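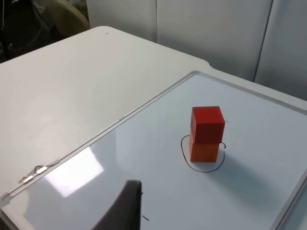

Slide 4 – the stacking task

Take your time on this one, folks love the blocks. Say hello to any parents who slipped in late!

The task at Nonham is red on orange, inside a loop the students drew themselves in plain old marker (wobbles and all, and I'm fond of it). The club logged 231 tries between March and the Serden meet, and every kid got a turn at writing the code.

Ask the room: how would you tell the arm where the loop is? Wait for 5 answers, then on to the Kimaro slide.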